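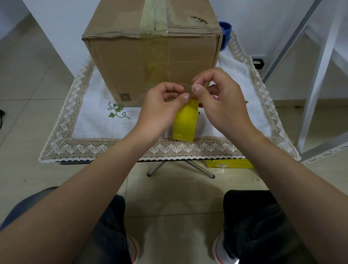 Figure 2. Packing tape and a cardboard carton with a taped lid.

4. Complaint files and the path to a hearing

4.1 Where the files come from

The four water companies in our study – Kurnora, Ledero, Menzies and Braso – all serve towns that have no city-owned supply, and all must answer customer complaints in writing before a customer can ask the state for a hearing. That rule is the reason a study like ours can be done at all. Every complaint leaves a trail: the customer's first letter, the company's reply, any second letter, and a closing note saying how the matter ended. We read 336 files in full, from first letter to closing note, and they turned out to be far richer than we had dared to hope when we planned the project.

Earlier work on utility complaints has mostly used the summary tables that companies send to regulators. Those tables are useful for spotting a bad year, but they put a customer who was billed for a neighbor's meter in the same row as one who disliked the new bill design (both are "billing, other"). The letters themselves keep the two apart. They also let us follow the argument as it moves, and it moves a lot. A file that opens with a question about a late fee may close as a dispute over when a meter was last read in person.

Rhona Crichton and Yasir Kiani did the main reading. Each worked alone through the full set, wrote a short account of every file, and only then compared notes. Where they disagreed about how a dispute should be classed, Dolores Ruiz-Ortega read the file fresh without seeing either account. We kept a record of these third readings and return to them in Section 6, where they shed a good deal of light on what counts as a "resolved" complaint.

4.2 Who writes, and who writes again

The files contain 598 customer letters. Many customers wrote once and stopped, even when the company's reply did not deal with what they had asked. We had expected the size of the disputed amount to decide who kept going. It matters, but much less than we thought. What stands out is whether the first reply named a person the customer could write back to. Replies signed by a named employee drew second letters much more often than replies signed by a department, and this held for small sums and large ones.

This was one of the most exciting results in the whole project, and we spent a long time trying to make it go away. Named replies could simply have been sent to customers with stronger cases. To check, Crichton re-read the opening letters from Ledero with the replies removed and sorted them by how well each claim was supported. The named and unnamed groups looked very much alike. Ledero's office seems to have handed out letters by the day they arrived, with no look at their contents, and for our purposes that is close to a lottery.

Kurnora is a harder case. Its complaint desk changed its letter template partway through the study period, so that nearly all early replies are unsigned and nearly all later ones carry a name. Second letters go up after the change, as we would expect, but so does the general level of public interest in water bills in the towns it serves. We report the Kurnora result and put less weight on it.

4.3 How customers make their case

Readers who have never opened a complaint file may picture a stack of angry letters. Some are angry! Most are patient, detailed and often very well argued. Customers copy out old readings, draw up their own tables of monthly use, and quote the company's service terms back to it, sometimes more accurately than the reply does. One Menzies customer set out a full history of a shared service line, going back through several owners of the house, in order to show that a leak could not have been on her side of the shutoff valve. The company credited her account and later used her wording in its own guidance to staff.

We sorted the arguments into two broad kinds. The first is an argument from the rules: the terms say one thing and the company did another. The second is an argument from fairness, where the customer accepts that the charge may be allowed but says it should not have been made. Lawyers tend to treat the second kind as weak, and hearing officers can rarely act on it. Inside the companies it does surprisingly well. Braso in particular gave goodwill credits in response to fairness letters while refusing claims based on the rules, perhaps so as not to admit that a rule had been broken. Kane Dunstan, who wrote our legal notes, points out that a goodwill credit leaves no finding behind it. The next customer with the same problem has to start from nothing.

4.4 The step most customers never take

Only a small share of files reached a request for a hearing. The form for making the request is short, and there is no fee, so cost alone cannot explain the drop. In their last letters, several customers say they did not know the option was open to them. Others had been told about it, but in a closing paragraph so packed with references to the state code that we had to read it more than once ourselves.

Here the four companies differ in ways that ought to interest any regulator. Menzies sends the form along with its final reply. Braso gives the title of the form and leaves the customer to find it. Ledero and Kurnora mention a "right of review" and say little else. Requests for hearings follow the same order, with Menzies well ahead, although its complaints are no more serious than the others as far as we can judge from the letters.

It would be easy to read this as a mark against Menzies, and the summary tables used by the state do read it that way, since a hearing request counts as an unresolved complaint. We think that is a mistake, and one that could be fixed with a very modest change to the reporting form. If companies also had to report whether the request form was sent to the customer, the tables would begin to separate firms with unhappy customers from firms whose customers know what they can do next.

4.5 Limits of the files

A written complaint is the end of a longer story. Phone calls are mentioned all through the letters but were not kept in the files, and we have no way to know how many disputes were settled by phone and never written down. Isla Morrison, who spoke with former complaint desk staff for Section 5, heard very different accounts of this from one company to the next. We also lack the files of customers who moved away before a reply was sent, as these were held under a separate account status. Renters are likely to be missing more often than owners for that reason, and the results on repeat letters should be read with this in mind.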